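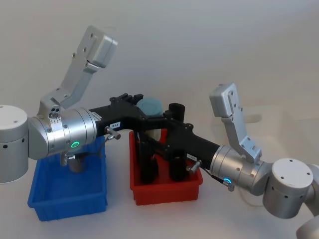

Taking a group to a robot open day – what should I ask them to show us?

Asked by stavska_mum, July 28, 2019

I help run a science club for 11 to 14 year olds. A firm near us called Fenard is having an open day and has offered our group a slot in the workshop. I went for a look beforehand. They have a table with two robot arms facing each other over a blue bin and a red bin, and the talk is going to be about sorting things between the bins. We get half an hour and the man I spoke to said we could choose what we see, within reason.

I don't know much about this. What is worth asking for, and will the children be bored if it is slow? Also they want 2 adults with the group and I only have myself so far.

Answer 1

It will be slow. I went to a similar day at Oda with my son and the arm took ages over each item. He liked it anyway. Bring snacks.

Answer 2 – marked as helpful by the person who asked

I used to do these demonstrations from the other side of the table, so a few suggestions.

Ask for one full run without any talking over it. Then ask them to do it again with something moved, for instance the bin shifted a hand's width to the left. Children understand a lot from seeing whether the arms cope with that or carry on to the old spot. If the people there say no, ask why. You will probably get a better explanation than the prepared one.

Two arms working over the same small area is a good subject in itself. In your picture the black attachments on the front of the arms come together right above the red bin, with things standing up inside it. Ask how each arm knows where the other one is and what happens if they get it wrong. Ours used to stop dead and we had to clear it by hand – the visitors enjoyed that more than the rest.

Questions our younger groups asked that went down well:

How do you tell it what to do?
What can't it pick up?
How many tries did it take before it worked? (Ours was over 1,000 and they didn't believe us.)
Who switches it off?

Find out where the group will stand. If there is a line on the floor, get them to stand in 2 rows with the short ones in front. Ask about the emergency stop before you start and have someone point to it.

On the adults, ring them. We had the same rule and it was never bent, so find another parent now.

Vernon Zacharias

Answer 3

Is this the Fenard that used to be Zolar? If so parking is bad, use the one behind the station.

Comment from stavska_mum

Thanks all. No idea about Zolar. I have asked for the moved bin and they said yes to that, and a second parent is coming. Will ask about the stop button on the day.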